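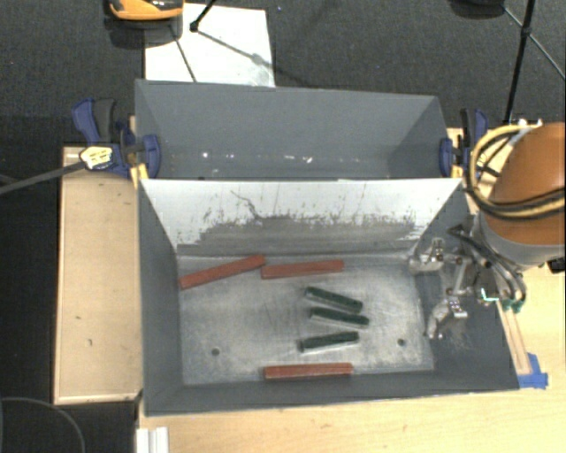
Library book sale brings in $1,429 for new roof

The Proka Public Library raised $1,429 at its fall book sale on Sunday, the highest total since the sale moved into the Bach Street fire hall. The money goes to the library's roof fund, which now needs $474 more to reach the amount set for the first stage of work.

Doors opened at 9 a.m. and the line already reached the parking lot. More than 2,000 donated books were laid out by subject, with hardcovers priced at $2 and paperbacks at 50 cents. Children's books were sold by the bag for the first time. Cookbooks and local history went quickly, and the mystery table had to be refilled twice before noon.

A raffle was held at 1 p.m. First prize was a $500 gift card from Dikar Hardware and went to a ticket holder from the north end of town. Second prize, a quilt made by the Tuesday sewing group, was won by a family from Jellex Road. Third prize was a basket of jams and baked goods. The winner of that one had left by the time the ticket was drawn and was reached by phone later in the afternoon.

The lunch counter served chili, hot dogs and pie until 2 p.m. Lunch proceeds are included in the total.

Work on the roof is planned for spring. The first stage covers the section over the children's room, where leaks closed the reading corner for two weeks last winter. Two bids have been received and a third is expected before the library board's next meeting. The board will also discuss whether the back stairs can be repaired at the same time.

Unsold books in good condition will stay on the cart by the library's front desk through October, at the same prices. Donations for the spring sale will be accepted starting in January during regular hours. The library cannot take encyclopedias, magazines or textbooks, and asks that boxes not be left outside the door when the building is closed.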